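Budget for a second garment station — sanity check

loopandtie
We have one station doing shirts and knits with a pair of hand-held grippers, and I've been told to price a second by May. The Borwood quote has finger pads at 169 per set. Skerkis wants 175 but throws in the pivot pins. My boss saw both numbers and asked if we could "just use tape."

pm_gravel
Pads are the cheap part. What are you spending on the desk, the screens, the cables? Everyone budgets for the gripper and then finds the rest in a closet.

loopandtie
The closet is our preferred supplier, yes. Current setup, gray garment on the desk:
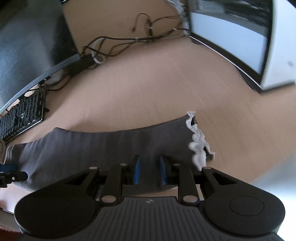
Enier_convert
I'd put cable management on the quote before a single spare pad. It's 30 for a tray and some clips, and finance never argues with 30.

pm_gravel
Disagree. Finance argues with 30 all day, it's 3,000 they wave through. Order 5 sets of pads and bury the tray in there.

vidauser2
We went with Vida for pads and I'd do it again — slower shipping, but they answer email.

loopandtie
Five sets of Skerkis then, tray included. The tape is under review.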